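Bench inspection, Plunness workshop, room 11
September 2024 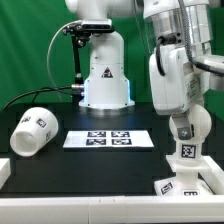 1. Table top
Dark surface, so marks hide well. Last sheet said "clean, no damage" and I would like to know what light that was judged in. Wipe with a white cloth and look at the cloth. PASS, for now.

2. Cables
Black one runs across the back of the table to the left and droops on the way. Grey one goes out in a wide loop. Culitz guidance asks for a clip every 300 mm. Someone ticked this in February. NOT PASSED – clip or reroute.

3. Warning sticker
Small triangle on the front of the white column. Present. Whether anyone reads it is another matter. PASS.

4. Clamps and knobs
Hand-tight is what the form says. Whose hand? Check with the Tamura key. OPEN.

5. Base plate
Round, metal. Bolt check listed as done, no reading given. A tick is no use to me – write the figure down. OPEN.

6. Backdrop
Green, hangs in soft folds on the left down towards the table. Ustix label says flame retardant. I want the certificate, sheet 78 in the folder has gone missing. OPEN.

Result: two passed, one not passed, three open. Not signed off.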